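How to Read a Hat Listing Before You Buy

By Amirhossein Ghaffari
6 min read

I have bought a lot of caps online and sent a fair number of them back. The hats were rarely terrible. The listings were, and I kept believing them. So this is the routine I use now, in the order I use it. You need a soft tape measure, a cap that already fits you, and a bit of bad temper.

Step 1. Measure your head, then ignore "one size"

Run the tape across the middle of your forehead, just above the ears and over the widest part of the back. Do it twice. If the two numbers don't match, use the bigger one. Write it down in inches and in centimeters, as sellers switch between them even within the same listing.

"One size fits most" tells you nothing. Look for a range. A strapback with no stated range might still fit you, but the seller is asking you to find out at your own expense.

Step 2. Measure the cap you like

Lay your good cap on a table. Measure the brim from the seam to the front edge, and the crown from the brim seam up to the button. Those two numbers decide whether a hat looks right on you, and most listings leave out at least one of them. Message the seller and ask. If you get back a cheerful paragraph with no number in it, move on.

Step 3. Take the sun claims apart

This is where I get grumpy. "Sunscreen cap" and "sun protection" are words anybody can type. What you want is a UPF rating and a plain statement of which part of the hat it covers. Mesh has holes in it. A rating for the front panel doesn't help the top of your head if the top of your head is under mesh.

I went through a Mastora trucker cap listing with 2,429 reviews and a big sun badge on it. The rating, once I found it, applied to the brim fabric. I own the cap and I like it fine. I wear sunscreen under it.

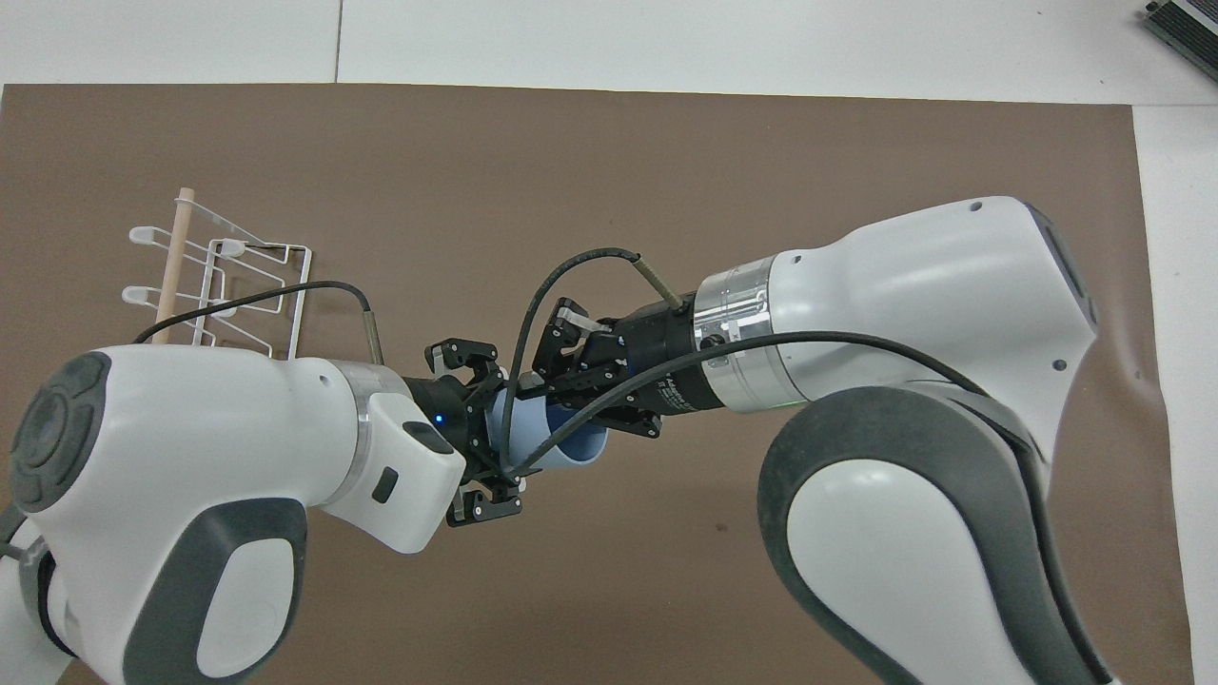
Step 4. Sort the reviews by newest

The average score is close to useless. Sellers swap factories, and some reuse an old page for a new product, so the glowing reviews may belong to some other hat. A Flusdale bucket hat I was looking at had 515 reviews, and the oldest ones talked about a scarf.

Read the newest page, then the three-star reviews. Three-star people tend to mention the things you care about: the strap slips, the color runs, the sweatband itches. Search the reviews for "wash" and "return" too.

Step 5. Check the strap

Zoom in on the back. Plastic snaps are easy to adjust and they crack. Hook-and-loop collects hair and lint. A metal buckle on a fabric strap lasts longest in my experience, though the cheap ones creep looser all day. If there isn't a photo of the back, ask for one.

Step 6. Don't trust the crossed-out price

Save the link and wait. I left a Nassar cap in my cart for two weeks and the "sale" never ended — it just got a new countdown clock. Compare the total with shipping, and find out who pays for returns. A bargain that costs half its price to mail back is a gamble.

Step 7. Try it on indoors, tags on

Wear it for twenty minutes. Look down, shake your head, check for a red line on your forehead. If it pinches now, don't count on it stretching. Structured crowns hardly give at all. Send it back while the return window is open, and keep the bag it came in until you've decided.

Related posts
Washing a Cap Without Wrecking the Brim
Jorivcombe Wool Beanies: Worth Waiting for November?
What "Water Resistant" Means on a Rain Hat
Snapback, Strapback, Fitted: Which One Slips Least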